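Jan 31, 2020

Last day of January, and I have kept this diary up for the whole month, which may be a first for me. I did skip the week I had the cold, but I filled that in afterward from memory and I am counting it.

I want to get down the trip to Korkmont while it is fresh, because Mother always said that if you don't write a visit down by the end of the month you lose the small parts and keep only the weather. So, the weather first and then the rest! It was gray the whole way up and the heater in the car smelled of old crayons. I left before it was light with a thermos of coffee and a bag of rolls, and by the time I got to the bridge I had eaten most of the rolls and had to stop for more, and the woman at the bakery asked where I was headed, and when I said Korkmont she said, oh, that's a long way to go for a hill.

I was going for Lăcrămioara Husar, of course, and not the hill. We taught across the hall from each other until 2000, when she moved up there to help her sister, and we have written letters ever since. Real ones, with stamps. I have seen her in person far fewer times than I would like, and every time I forget how small she is and how loud. She was out on the porch before I had the car door open, calling that the soup was on and I should leave the bags, leave the bags, somebody would get them. There was only the two of us there, so I got them later, in my slippers.

Her kitchen is painted a yellow I would never be brave enough for. She has the same table, the one we graded papers on, and she has put it under the window so she can watch the feeder while she eats. Mudus, who is the cat, sits on the chair nearest the glass and makes that chattering noise at the finches. He is getting on now and his hips are bad, and she has built him a step out of an old drawer turned upside down with a bit of carpet on it. He would not use it while I was looking. In the night I heard him use it twice.

We talked until very late the first evening, mostly about people we used to know. She remembers everyone's children. I remember everyone's cars, for some reason, and between us we can put together nearly the whole staff room. She had forgotten the fire drill when the principal locked himself on the roof, and I had the pleasure of telling it to her as if it were new, and she laughed so hard she had to hold on to the counter.

The next morning we walked down to Rusu, the little store at the bottom of her road, for thread and lamp oil and a newspaper. It took us an hour to go and longer to come back. She stops to talk to everybody and I stop to catch my breath, so we are well matched. The man there still writes the bill out in pencil. I bought 32 buttons, all the same dark green, for no project at all, only because they were in a jar and I liked the sound they made. I will put them on something. Maybe the gray cardigan, though that would use up only a few of them.

I did not ask her about moving back. I had meant to, I had practiced it in the car, and then I saw how she stood at that window with her cup and it went right out of my head. Her sister's room is still made up. She told me she opens the curtains in there every morning and closes them at night, and she told me this while peeling a potato, very quickly, and then asked if I wanted dill. I said I did. I think that was the most important thing either of us said the whole visit, and I would like to remember it just that way, with the potato.

On the way home I took the Floseck road, the long one, since there was no ice and I was in no hurry. I had the radio off. There were deer standing in a field near the old mill, very still, and I pulled over and ate the cheese sandwich she had packed me and watched them until they moved off into the trees. She had wrapped a slice of plum cake in wax paper too, but that one I saved and had last night with tea.

Now it is back to the usual. The gutter over the back door needs seeing to, and I owe my cousin a call, and there is a library book two days late that I have not even started. Laundry today, all of it, trip clothes and sheets both. I have written Lăcrămioara already and told her about the deer. I told her to come down in the spring too, with Mudus in his basket if she must, and that I would paint the kitchen first if that would tempt her. I have the card from the paint store propped up on the windowsill and I keep changing my mind between the second yellow and the third.

Soup again tonight, from her recipe, with too much dill.

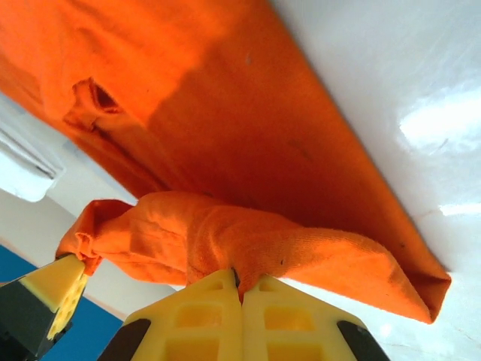 Something orange on laundry day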